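Clesum finger pad set – service notice and replacement part

Part 3759. Fits both arms of the Dotenach bench pair. Supplied as a set for one gripper, with screws.

Please read the notice before you order. It applies to pads fitted before August.
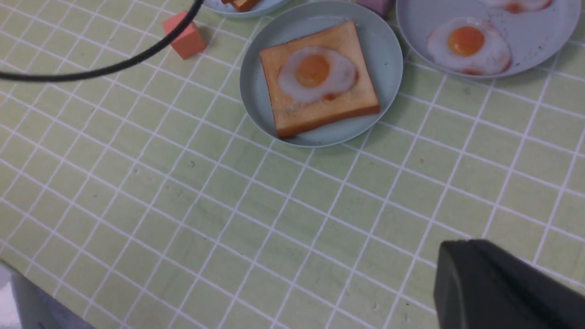
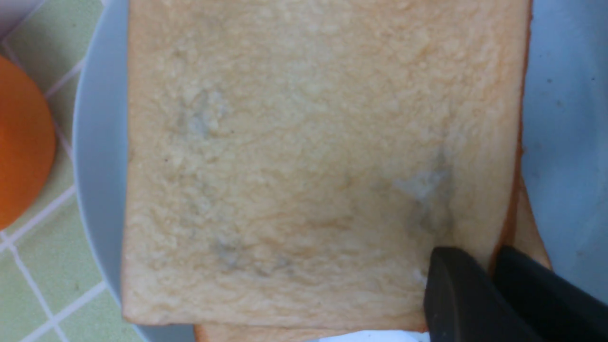
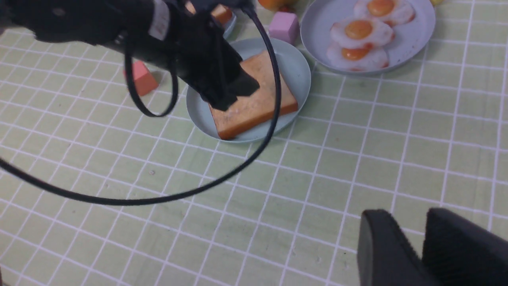 Bench tests with bread and toast on plates

Veronika Kofler
Service and spare parts, Clesum

Customers have told us of a fault in which the gripper closes on a thin item, reports a good hold and then lets one side slip. Bread slices show it most often. The controller does not raise an alarm, so the arm carries on to the next step with the item hanging or already dropped.

We traced the fault to the adhesive under the pad. After long use the pad creeps towards the fingertip and the force reading drifts with it. The earliest case we have came in at 700 cycles, the latest at 4000.

What to do now

Stop using the pair for unattended work until the pads have been checked. Switch off at the wall – the soft stop leaves the fingers powered. Push each pad sideways with your thumb. If it moves at all, replace the whole set.

Check the cable at the same visit. A loop that hangs low over the table can catch on a plate rim or a block when the arm turns. Clip it back to the housing.

After fitting, run the zero routine with the fingers open and nothing between them. It takes 9 minutes.

Affected pads are replaced free of charge. Write to Cyprian Olszewski in the spares office with the serial number of the arm. Old pads need not be returned.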